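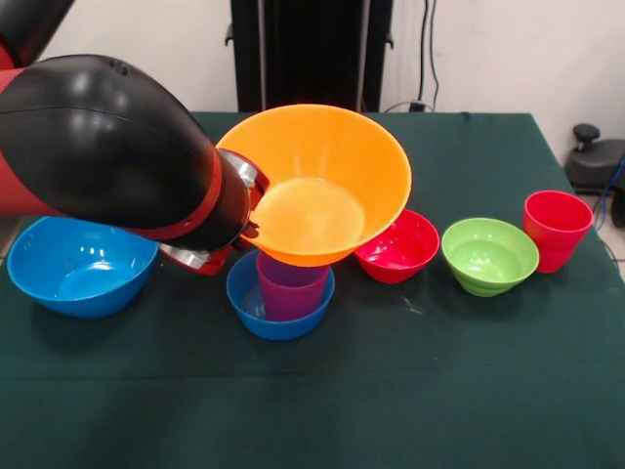
What does the Zundstead Tableware Set cover?

The set covers the stacking, nesting and clearing of everyday bowls and cups on a cloth-covered table. It holds 1749 short recordings, each with one written instruction and one written outcome.

Maintainer: Clusenari, Household Objects Group
Contact: Leen Tannous
Annotation lead: Ashley Rudd
Release date: 4 June 2021

Contents

Bowls and cups were chosen in plain, bright colors so that instructions could name them without ambiguity. An item is always referred to by size, color and type, in that order – "large orange bowl," "small blue bowl." Size is omitted where only one item of that color and type is on the table. Purple and magenta are both entered as purple.

Each recording belongs to one of the following groups:

nest: one item is placed inside another
stack: items of similar size are piled
clear: items are moved to the side of the table
mixed: two or more of the above

The mixed group contains 441 recordings and should be reported separately.

Labeling rules

A cup standing in a bowl is labeled as nested even when its rim rises above the rim of the bowl. A bowl resting on top of a cup is labeled as stacked. An item that is still held receives no resting label until it has been released. Where two annotators disagreed, the second reading by Ms. Rudd's team was taken as final.

Files

Instructions are stored in instructions.csv and outcomes in outcomes.csv, joined on the field item_id. The folder named Qaisi contains 50 recordings set aside for checking and should not be used for training. Color names are listed in colors.txt.

Known limitations

Plates and cutlery are not included. Glossy bowls show strong highlights under overhead light, and color labels should be preferred to sampled values. In February, 6 outcome entries were corrected; copies obtained before that month should be replaced.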